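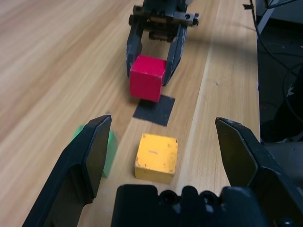

Somix Wooden Cubes
Item 295

Solid-color wooden cubes for sorting, stacking and counting. Sold by the color: red, yellow or green. Mixed bags hold 30.

The paint is one thin coat. It picks up scuffs and small specks with use -- sanding is not recommended.

Wipe with a damp cloth and dry right away. Do not soak.

Not for children under 3.

Classroom cartons of 1000 ship from our Trimville warehouse. Allow extra time for carton orders in September.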